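Can it do the washing-up yet? A morning with the Fodach robots

Friends of Damadach newsletter, 25/08/2023

Those of you who came to the open evening in March will remember that the question we were asked more than any other, by a very long way, was when one of these machines would be coming round to do the dishes. I promised at the time that I would go and find out properly and write it up, and then of course the summer happened (the leaking roof, the fete, my knee), so thank you for being so patient with me. I have now been over to Listidton and spent a whole morning with Lwazi Mathebula and the Fodach project, and I came home with four pages of notes, a good deal of admiration and only a slightly clearer answer than I set out with!

The Fodach idea is a modest one and I like it all the more for that. They aren't trying to build a butler. They have taken the sort of small jobs that all of us do without thinking, such as putting bowls away, tidying a desk or picking up a book and standing it where it belongs, and they are working through them one at a time with a pair of arms fixed to the edge of a table. The table has roses on it, which pleased me very much, and the walls round it are done in a blue brick pattern, so the whole thing has the air of somebody's kitchen corner. 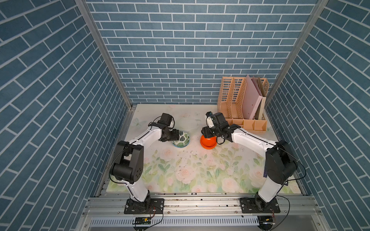
The two arms over the bowls, with the desk organiser in the back corner.

Bowls, Lwazi told me, are both kinder and crueller than they look. They are kind because a bowl has a rim all the way round and a gripper can take hold of it more or less anywhere. They are cruel because once one bowl is nested inside another the two rims sit so close together that the machine may pick up both, or neither, or get the top one halfway out and drop it. I said this happened in my own kitchen most evenings. He was very polite about it.

The way they teach the arms is by having a person work them through the job, over and over, while the computer keeps a record of every movement. For the bowl jobs alone they have 3000 of these turns saved up, and the software (it is called Ki, and I'm afraid I never did find out what that stands for) looks for the pattern in all of them and then has a go by itself. Lwazi keeps a paper tally as well, in pencil, and he let me look through it. On the latest page there were 30 tries at stacking, with a good many ticks and rather more crosses than I had expected, and some lovely little notes in the margin such as "nearly" and "changed its mind".

Then we moved on to tidying papers, and this was where I began to see how much we ask of our own hands. Think about sliding a folder into an upright file. You have to hold it by the right edge, tip it a little, find the slot by eye, feel for it when your eye lets you down, and push just hard enough that it goes in without buckling.

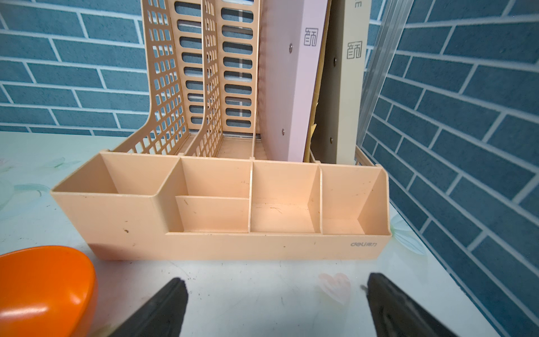
A stiff ring binder will put up with a certain amount of clumsiness, but a paper folder bends as soon as it meets anything, and then the next try has to begin with a folder that has changed shape. The little compartments meant for pens and clips are another matter again. A paper clip is a very small thing to find and a very easy thing to lose, and Lwazi reckons that a good pen-and-clip tidier is further off than a good bowl stacker. I would have guessed the opposite, which shows what I know.

The other difficulty is that homes don't stay put. If the bowls always started in the same place the job would be much easier, so the team make a point of moving things about between turns and mixing in objects that have nothing to do with the task.
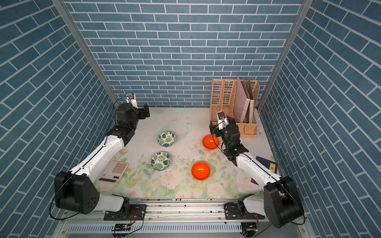
Bowls spread across the rose-patterned table, with a calculator on the left and a book on the right.

I asked about shop work too, as several of you run shops or used to. Lwazi was quite hopeful there. Where the same box goes on the same shelf day after day he thinks machines can already be useful, and it's the returns basket, with one of everything in it, that he would still hand to a person. As for the house, he wouldn't give me a year, though I asked him three different ways over a cup of tea.

So my report to you is that the washing-up is still ours for now. Putting the bowls away afterwards might come sooner, if you are not in a hurry and don't mind the odd one being dropped. Fodach are happy to have visitors in small groups, and if enough of us would like to go I will see about sharing cars. Please put your name on the sheet by the door or catch me at coffee, and do tell me if you need a seat near the front, as there is a fair bit of standing otherwise.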